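Open day at the Hekley furniture works, Altham

In July we took the early bus to Altham, and at the gate there were already many visitors.
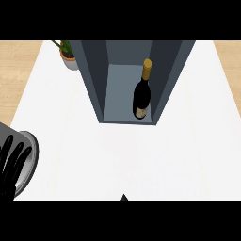 Babić told us on the stairs that we should see the drying room first, before it gets too warm, and this was good advice. The oak stays there for 54 days -- I had expected less. After that we went to the sawing hall, where the noise is strong and they give you ear protection. The old Ternex saw is still in use and weighs 1,050 kilograms. The tour takes about 2 hours. In the canteen we had pea soup and a very good plum cake. The last bus back leaves from the church, not from the gate.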